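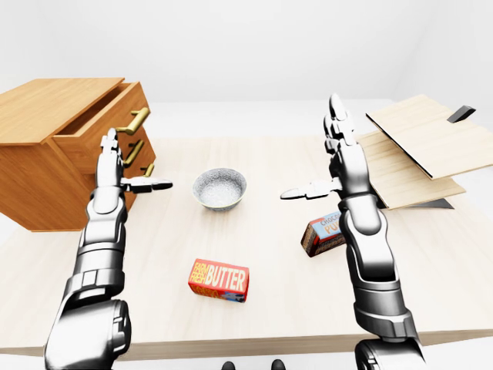

*Minutes taken by Liên Nghiêm, Secretary to the Student Robotics Society*

**Simulation Project Group: Minutes of the March Meeting**

**Held:** Tuesday, 4.15 pm, Seminar Room, Mohamedi Building

**Present:** Saimi Eskola (Chair), Vasco Neves (Simulation Lead), Ansel Mahmoud (Training and Data), Liên Nghiêm (Minutes)

**Apologies:** Brian Kaijage (Staff Adviser), who had sent written comments in advance

### 1. Minutes of the previous meeting

The minutes were approved with one correction. Under item 4, "Plomik scene" should read "Plomik task list". The Secretary will amend the file copy.

### 2. Matters arising

The Chair confirmed that the Society's entry for the Merkeo Student Challenge had been accepted in the two-arm category. The team name had been entered with a spelling mistake and the organisers had been asked to put it right.

Mr Mahmoud reported that the second workstation was back in use. Members are asked to log out at the end of a session, as two overnight runs were lost last month when an account was left open.

### 3. Report on the tabletop scene

Mr Neves presented the current state of the simulated scene. The table now carries the drawer cabinet on the left, the speckled bowl near the middle, the butter and chocolate pudding boxes, and the hinged wooden box with its lid raised on the right. Both arms start over the table with the thumbs turned inwards, and the top drawer starts open.

Ms Eskola asked whether the open drawer should remain the standard starting state. Mr Neves replied that the first three tasks on the Plomik list depend on it. A version with the drawer shut would be needed for task four and had not yet been built.

It was noted that the pudding box tends to be hidden by the right arm from several viewpoints. Mr Mahmoud considered this acceptable for training but not for marking. He proposed that marking be done from a higher viewpoint, and this was agreed.
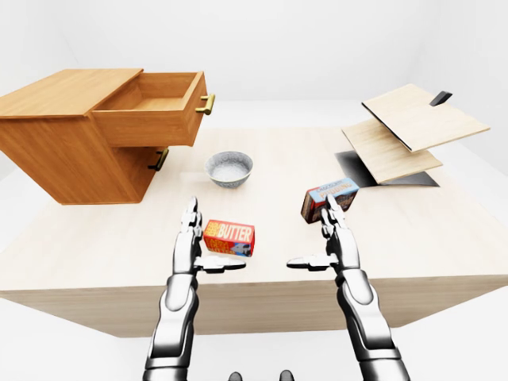
### 4. Training sessions and recorded runs

Mr Mahmoud reported that members had recorded 2175 runs since the start of term. The target set in the autumn was 3949, and the Chair asked whether it could still be met before the entry closes. Mr Mahmoud thought so, provided that the Tuesday sessions continued at their present length and that new members were given time on the controls.

Mr Kaijage's written comments were read out. He advised that runs in which an object leaves the table should be kept and labelled, and should no longer be deleted. He also asked that each run be limited to 90 seconds, in line with the Merkeo rules. Both points were accepted.

Ms Nghiêm raised the matter of labelling. Some members had been writing "carton" and others "box" for the same object, and the search tool treated these as different things.

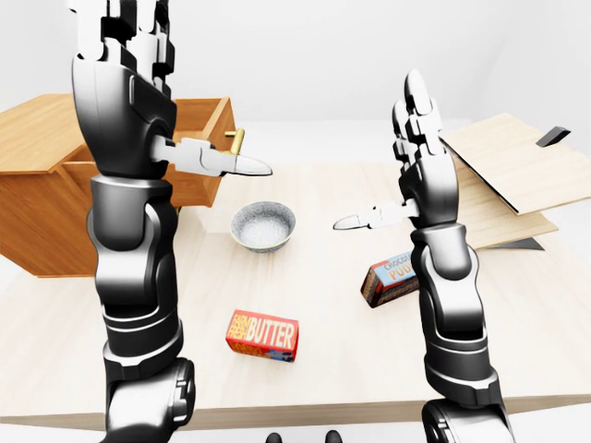 After some discussion it was agreed that the word "box" would be used for the butter and the pudding, and "hinged box" for the wooden one. Mr Mahmoud will correct the older labels. Ms Eskola asked that the list of agreed words be pinned up beside both workstations.

### 5. Introductory class

The Chair reported that the introductory class would run again after the break. Mr Neves offered to lead the first session, in which new members will be asked to put the butter in the drawer using the left arm only. It was agreed that the two-handed tasks should wait until the third session. The question of whether to open the class to first-year students from other departments was deferred.

### 6. Hilteck loan agreement

The draft agreement with Hilteck had been received. The Chair was content with the terms but wished Mr Kaijage to see the clause on insurance before she signed. 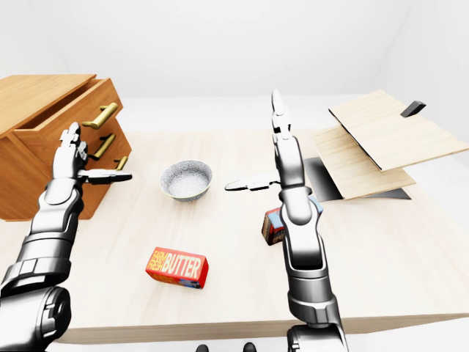

Page 2

### 7. Actions

| Action | Member |
|---|---|
| Build the closed-drawer version of the scene | V. Neves |
| Set up the higher viewpoint for marking | V. Neves |
| Correct older labels; print word list | A. Mahmoud |
| Send Hilteck draft to Mr Kaijage | S. Eskola |
| Amend previous minutes | L. Nghiêm |

### 8. Any other business

Mr Neves asked that chairs be returned to the seminar room after each class.

The meeting closed at 5.20 pm. The next meeting will be held in the same room, at a date to be sent round by the Secretary.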